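## New in print: Nyarko's *Treatise on Habit*, volumes one and two

The first two volumes of the Neltwood edition of Nyarko's *Treatise on Habit* reached the shop in June. Both are paperbacks. The third volume, which will hold the letters and the index, is still with the typesetter, and the publisher has not given a date for it.

Readers who know the *Treatise* only through the old Hesico printing will find a different book. Hesico set the text from a fair copy made after the author had stopped work on it. That copy drops most of the second part and runs the remaining sections together under new headings. The Neltwood editors went back to the notebooks and restored the order in which the sections were numbered there. Volume one now has 28 sections and volume two has 22. In the Hesico printing the same material was spread over a single run of chapters with no numbering at all, so page references in older studies can't be converted section by section. A table at the back of volume two matches Hesico pages to Neltwood sections where a match exists.

The argument is easier to follow in the restored order. Nyarko starts from a narrow question: whether an act done from habit can be said to be chosen. The usual answer in the schools was that the choice lies at the start of the habit, and that later acts borrow their freedom from the first one. Nyarko rejects this in section 4 on the ground that most habits have no first act that anyone could point to. The next several sections build a replacement account in which a habit is treated as a standing judgment, open to revision at any moment but seldom revised. The word "judgment" carries a lot of weight here. It does not mean a thought passing through the mind, and the editors' note on the term should be read before section 9.

Volume two applies the account to promises, skill and grief. The chapters on skill are the best known, and they suffered most from the Hesico cuts. The long reply to objections in sections 12 through 15 was missing altogether. It deals with the case of the trained musician who plays worse when paying attention to the fingers. Nyarko grants the fact and denies that it counts against the theory. Whether the denial succeeds is a fair question, and the reply is at least complete enough now to be argued with.
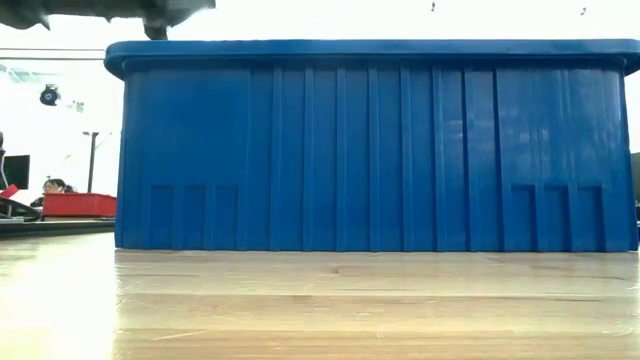 The translation is new. It keeps one English word for each technical term wherever the grammar allows, which makes some paragraphs stiff. The Flekon translation, still in print as a single abridged volume, reads more smoothly but uses "custom," "practice" and "habit" for the same word, sometimes on the same page. For a first reading the Flekon is adequate. For close work it should be set aside.

Notes are at the foot of the page in both volumes. There are 239 of them in volume one. Most give variant readings from the notebooks, marked with a dagger; notes on sources and allusions have no mark. Passages struck out by the author are printed in smaller type inside square brackets. The bracketed passages in section 17 contradict the final text on one point, the status of habits formed in childhood, and the editors leave the conflict standing without comment.

Two faults should be mentioned. The running heads give the part number but not the section number, so finding a cross-reference takes more page turning than it should. In volume two, the note numbers in section 6 are off by one from the second page to the end of the section. The publisher has a correction slip, and we can supply one to anyone who bought a copy without it.

The volumes are sold separately. Volume one can be read alone; volume two depends on the definitions in the first and does not repeat them. Both are shelved under moral philosophy, with the Flekon abridgment next to them. Orders by mail should quote list number 1398 and state which volume is wanted. Orders for volume three can be placed on the same number and will be held until the book is issued.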